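Teaching the Two-Arm Bench to Pick Up a Bottle: Lundley Robotics Club Guide

Skill level: you've done the safety night and you can jog one arm without looking at the cheat sheet
Time: one club session, plus a bit if you get hooked (you will)

If you joined us this term you've probably been itching to get onto the two-arm bench. Good! This guide takes you from a bare table to your first set of bottle grasps for the Charbonneau Cup, where each team has to pick one item out of a group of everyday things and put it somewhere else without disturbing the rest. It sounds easy until the first time your gripper closes on air.

Before you start

Book the bench on the sheet by the door. Check that both e-stops are out and that your partner knows which one is theirs. Log in to Skustura (our control software) with the club account and load the profile called bench-two-arm. If the gripper sliders come up greyed out, close the program and open it again.

Step 1: Set the table

Pick a few things with different shapes. You want something tall, something thin lying flat, and something sitting inside something else. A juice bottle, a marker and a puzzle cube in a shallow bowl make a great starter set, and the cube's colours are a treat for the vision code later on. Leave the lid screwed on tight. We have mopped once already.

Give everything room. The fingers open wider than you'd think, and they need space on both sides of whatever you're reaching for. 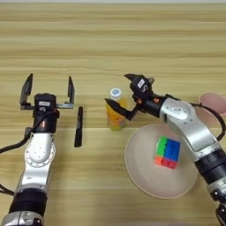
Once you're happy with the layout, save it in Skustura under Layouts so the next pair can rebuild it. Use your team name and a number, please. We have a whole folder of layouts called "test".

Step 2: Find your home poses

Bring each arm to a home pose with the gripper open and well above the tallest thing on the table. Save the left one first, then the right. Now run home, away, home a few times at 100 on the speed slider (it goes up to 2000, and no, you may not). Watch the cables while it moves. If one pulls tight at any point, change the elbow angle and save again.

Step 3: Line up the approach

This is my favourite part, and where most of the learning happens! Choose which arm does the work. For a bottle on the right side of the table, use the right arm and park the left one out of the way with its fingers open.

Jog the working gripper in slowly. Come from the side and slightly above, and keep the fingers spread in a V until the bottle is properly between them. Get down to table height and look at it from the front, then walk around and look from the side. Your eyes will fool you from a single angle every time.

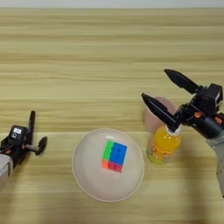

Save this as your pre-grasp point. If you only get one thing right tonight, make it this one. A good pre-grasp forgives a sloppy everything else.

Step 4: Close the gripper

Switch to fine jog and bring the fingers in. On our bench, 486 is a sensible grip value to begin with for a full plastic bottle. Go up in small steps if it slips. If the sides buckle, back off straight away. Anything near 981 is for solid parts only.

Check where the rest of the arm has ended up as well. New drivers stare at the fingertips and forget there's a great big elbow swinging in behind them. The long link should pass beside the bowl with clear space the whole way along. 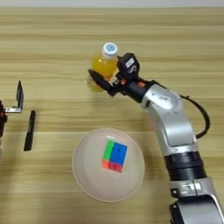
Lift a couple of centimetres, hold, and lower again. Don't go any higher until you can do that several times in a row with no wobble at the bottom.

Step 5: Record your runs

Press Record, run home, pre-grasp, grasp, lift, lower, release, home, then press Stop. Mark the run good or bad before you start another one. Keep the bad ones! The learning program needs them too, and they're fantastic for working out what went wrong.

After a batch of good runs, nudge the bottle a little and go again. Then turn it so the label faces another way. Swap drivers often, as everybody has their own habits on the jog keys.

If something goes wrong

The bottle tips as the fingers close: one finger is touching first. Shift the pre-grasp point sideways toward the finger that touches.

The gripper clips the cap: you're coming in too high or too steep. Start the approach further out.

The arm stops halfway and beeps: it's at a joint limit. Go home and try a different elbow angle.

Skustura says "no tool": reseat the gripper plug with the power off, then reload the profile.

Packing up

Home both arms, power down at the wall and coil the jog cables loosely. Markers go back in the Zisteck drawer with the spare fingers. Copy your runs to the club drive before you leave, and write your layout name on the whiteboard so we can all try it on Wednesday.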